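Which brings me to the planner, and the planner is where most of my term went! Alasdair Dalgleish had warned me in November that the two arms would be the easy bit and that getting them to agree on who goes first would be the hard bit. I nodded and then ignored him for weeks.

My code is called Binix. It sits on top of Radix (the motion library everyone in our lab group uses) and it does one job: given a cluttered table and a thing to pick up, decide which arm takes it and find a path that keeps clear of the other arm. I gave it kitchen bits and toy blocks because they're awkward shapes, and awkward was what I wanted.

Each arm has its own wrist view, and I log those next to the wider views so I can check what the planner believed against what was there.

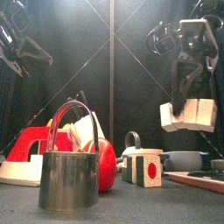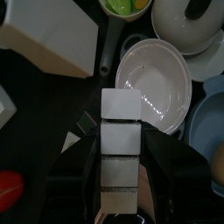 Table from the side, then from a wrist, then both arms from higher up.

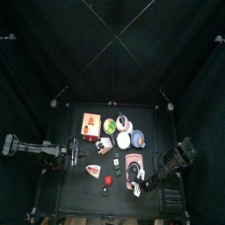 Filed under: Project Reports / Planning and Control

The white blocks gave me more grief than anything else. My first version treated whatever was in the gripper as a single point, so as far as the software knew a tall stack took up no room at all (I know, I know). Now the held object gets its own box, which is added to the arm's shape before any path is checked. It's slower, but I trust it a lot more.

For the final test I ran 1,134 planning requests in simulation and got a usable path for 1,049 of them. Most of the failures were plain timeouts. I'd set the limit at 30 seconds, and when both arms wanted the middle of the table they'd happily burn through the lot.

I also tried swapping in the Vincze path smoother, which made the motion look lovely and broke my collision checks twice, so it's switched off for now. The config file still has the line in it if you fancy a go.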